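Gripper Comparison Bench: Pre-Run Checklist
Cell 2, Muka hand against Kelten hand
Checked by: Joonas Eskola
Date: 21 September 2024

1. Emergency stop reachable from both sides of the table. OK
Comment: Pressed and reset twice from each side.

2. Arm mounting bolts at marked torque. OK

3. Wrist adapter seated, ring fully closed. OK
Comment: The Kelten adapter needs an extra quarter turn. Same finding as in February.

4. Finger force limit set to 12 N for both hands. CORRECTED
Comment: Muka profile had loaded at 37 N. Changed and saved under a new name. Old profile still on the controller, please delete.

5. Arm speed limited while a person is at the table. OK

6. Cables clear of the full wrist rotation. RECHECK
Comment: Slack is fine at home position. Look again with the arm stretched out over the pad.

7. Table height locked. OK
Comment: 78 cm. Do not change between hands or the camera calibration has to be redone.

8. Test objects match the Sireritz object list. OK

9. Electrical test objects not connected to power. OK
Comment: Applies to the power strip, the breaker and the wall switches.

10. Hands on the object only with the arm in hold mode. OPEN
Comment: The Tijani controller shows hold and pause in the same color. Read the text on the screen before reaching in.
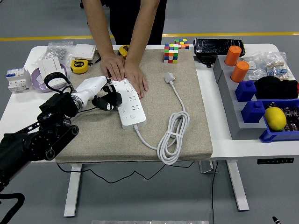 Item 10. Both hands on the power strip, gripper at its upper left edge.

11. Floor around the table clear. OK

Result: Muka runs may start. Kelten runs wait for items 6 and 10.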